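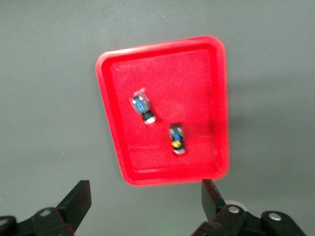
Wrist camera, red tray with two of the cars in it

Wrist cam bleeds red around the tray, and where should my cables go?
Viewed 1437 times

toggleclamp
Hi all! I'm putting together a two-arm setup at the Vasiliauskas shared workshop and I've got it moving toy cars from one tray to another, which is about as far as my ambition goes this July. I've recorded 193 runs in Diteo so far. Two things are bugging me. First, the wrist camera makes the rim of the red tray glow, mostly on the right and along the bottom, and the little script I wrote to find the tray edge keeps putting it in the wrong spot. I already turned the saturation down a bit (not much help). Do I swap the tray, swap the camera, or fix it in software?

Second, cables. I zip tied everything along the arms as best I could, but I'm not happy with the last stretch down to the gripper. A couple of times an arm has stopped with an overload warning when the wrist rolled all the way over. Is that the cable pulling or am I just asking for too much rotation? 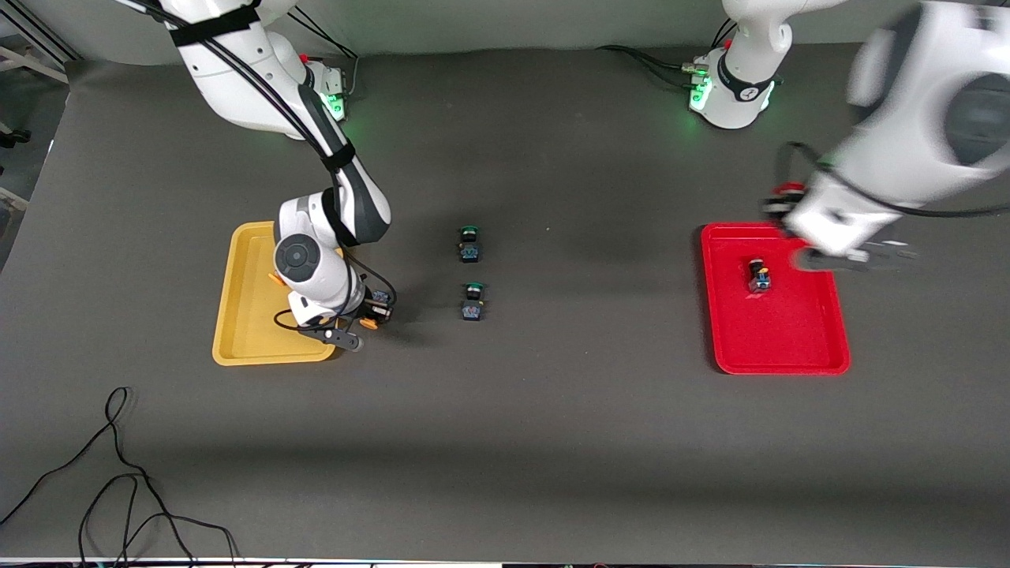 The cable warning only shows up on the arm that works the yellow tray, and it's the one I wired first, before I knew what I was doing. I used straps on the upper link, the forearm and near the wrist, then left slack past that so the joint could turn. Maybe too much slack? It loops out over the tray on one side and over the gripper on the other, and I can imagine it snagging on something. The spare length is just lying on the table for now, front left corner, and I know, I know.

solderwick
Overload first. Turn the motors off and roll the wrist by hand through its whole range while you watch that loop. If it goes tight anywhere, there's your answer. If it doesn't, look at your joint limits in the config. Mine came set way too generous and I pulled them in by 10 degrees each side, no more warnings. Also get the leftover cable off the table before you record anything else, please! Gripper comes down on that once and you'll be buying a new connector.

benchmoss
For the red thing, fix your exposure before you buy anything. Auto exposure on these little cameras goes for the gray table and a bright red tray just blows out the red channel. Lock it, bring it down until the rim stops glowing, then add light if the cars go too dark (yours are pretty dark to begin with). Some of the softness could be focus too, so try twisting the lens if yours twists. I had a Selis camera that was set for much farther away than I ever used it. And if you change any of this, don't mix the new runs in with the old 193, I did that once and spent a week confused.

gluegun_hal
just use a gray tray

toggleclamp
Ha, gray tray on a gray table, my edge script would love that. Locked the exposure last night and the rim is already a lot cleaner. Doing the wrist roll test next.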